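Chapter 4
Homes for the People Who Work Here

Learning goals

After you read this chapter, you should be able to:
explain why a town can have many jobs and still have few workers living in it
describe what a housing trust does with land
read a simple table of incomes and rents
discuss who should pay for homes that the market does not build

Key terms: work force housing, area median income, land lease, resale formula, commuting shed

4.1 A town that empties at six o'clock

Grevoston is a town on a lake, with hills on three sides and one main road. It has a hospital, two hotels, a school for all grades and a factory owned by the firm Hoveck. On a Monday morning in October the road into town is full from the bridge to the hospital gate. In the evening the same cars go out again. Most of the drivers are nurses, cooks, teachers, machine operators and bus drivers. They work in Grevoston but they sleep in Udum, on the other side of the pass, where rents are lower.

If we look only at the number of houses, it is difficult to understand the problem. The town has 1708 dwellings, and this should be enough for its workers. But many of these dwellings are used only in summer, and others are rented by the week to visitors. When a house comes up for sale, the buyer is often a person whose income is earned in another place. The price follows the income of the buyer, and the wage of the nurse does not follow the price.

Economists call the area from which a town takes its workers the commuting shed. In Grevoston the commuting shed has grown wider in every survey. A wide shed has costs which do not appear in any rent book. Workers pay for fuel and lose hours of sleep. Employers pay too, when a new worker stays for one winter and then leaves. When the pass is closed by snow, the night shift at the hospital must remain until the day shift can come.

4.2 What is work force housing?

The term work force housing is used for homes that people with ordinary wages can pay for, near the place where they work. It is not the same as public housing, although the two can stand on the same street. Public housing is usually meant for households with the lowest incomes. Work force housing is meant for households which earn too much for that help and too little for the open market.

To decide who belongs to this group, housing offices compare the income of a household with the area median income. This is the income in the middle, when all households are put in order from the lowest to the highest. One housing program may accept households up to the median, another may go higher. Students should always ask where the line was drawn and who drew it, as a small change in the line can move many families in or out.

4.3 The Wibisono land

The case we will follow in this chapter began with a gift. The Wibisono family owned a long field behind the school and gave it to a newly founded housing trust. Aiman Pillai, a former building inspector, became its first director. The trust had land but very little money, and it had to choose between selling half of the field to build on the rest, or keeping everything and building slowly.

It kept everything. The first phase had 89 apartments, and for these the trust received 340 applications. Places were given by a drawing of lots among the households who met the income rule and had at least one member working in the town. Several of the successful households had a person employed at the hospital.
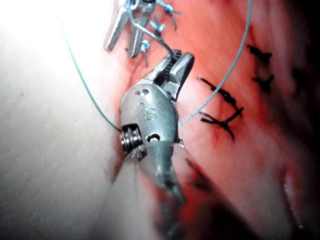 Figure 4.1 A steel surgical instrument with serrated jaws, small pulleys and thin cables. The letters "IS" are engraved on it.

The trust did not sell the land under the apartments. It gave each household a land lease, and each owner agreed to a resale formula. Under this formula the owner who leaves gets back the money paid, with a modest increase, and the next buyer pays a price which is still connected to local wages. Some owners later said the formula was unfair to them, for they saw their neighbors outside the field sell at a much higher gain. We return to their argument in section 4.6.

Before you continue

Write down three jobs without which your own town could not open in the morning. For each job, find out the usual monthly wage and compare it with the rent of a two-room apartment. Keep your notes, you will need them for the exercise on rent tables in the next section.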